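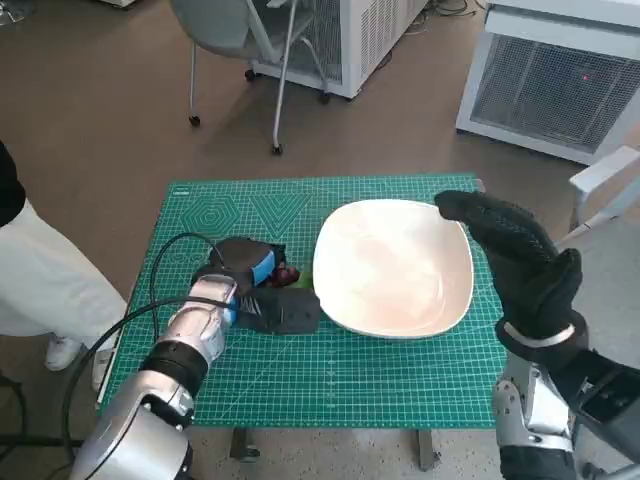
Anexo 1: base de corte verde quadriculada, com a taça branca em cima.

Pedido n.º 310: moldes impressos fora de escala
Programa: Canwood Moldes
Impressora: Brirkano, ligada por USB
Estado: resolvido

Mensagem inicial

Boa tarde a toda a equipa, e desde já obrigada pela paciência, que eu escrevo sempre mais do que devia. Uso o Canwood para imprimir moldes de roupa em folhas A4 e depois colo tudo com fita-cola em cima da mesa. Até domingo nunca tive uma queixa. Nesse dia imprimi um casaco de 42 folhas (sim, eu sei, é muito papel!) e só quando comecei a juntar as mangas percebi que as marcas não batiam certo. O quadrado de teste da primeira página, que devia ter 100 mm de lado, fica mais pequeno. Medi com a régua e voltei a medir sobre o quadriculado da base, e a diferença está lá das duas maneiras.

Já reiniciei o computador, já troquei o cabo e já imprimi outro molde, com o mesmo resultado.
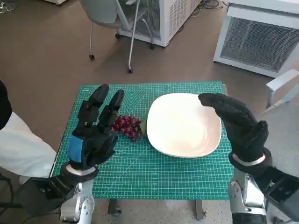 Resposta do apoio

Olá! Muito obrigado por uma descrição tão completa, assim dá gosto ajudar. Pedimos-lhe que faça estes testes pela ordem indicada, imprimindo só a primeira página para não gastar mais papel:

1. Na janela de impressão, abra "Tamanho" e escolha "Tamanho real". Se estiver "Ajustar à página", o molde encolhe para caber nas margens.

2. Abra as propriedades da impressora e confirme que a escala também está a 100%. São definições separadas, e uma não corrige a outra. Veja ainda se o papel escolhido é A4 e não Carta.
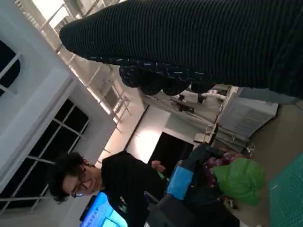
3. Imprima de novo o quadrado de teste e meça os 2 sentidos, largura e altura. Se só um deles falhar, diga-nos qual, que aí já suspeitamos do alimentador de papel.

Última mensagem

Era o ponto 2! A impressora estava em Carta, imagino que desde a atualização do controlador. Mudei para A4, imprimi a página de teste e o quadrado tem finalmente a medida certa nos dois sentidos. As mangas vou reimprimir com calma, depois do jantar. Podem fechar o pedido, e um grande obrigada pela simpatia.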